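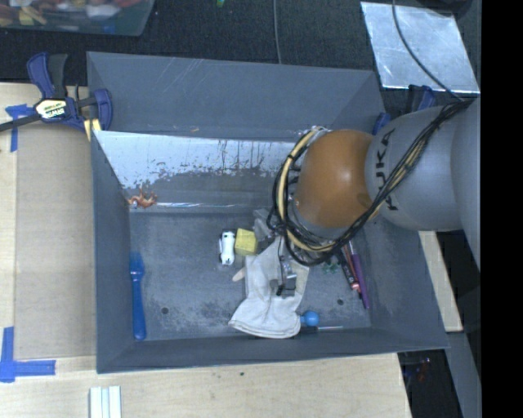 Figure 6. The picking cell at Trilwood, with the gripper over a cloth glove in the grey bin.

4.2 Bin fixing and cable routing

The bin is held to the table by clamps, and blue tape on the panel marks the reference position. Before each block of 50 picks we compared the bin with the tape and tightened the clamps by hand. The cables pass along the outside of the arm and make a loop near the last joint – this loop must stay wide enough for the wrist to turn. After every 1000 picks the loop was opened, inspected and tied again.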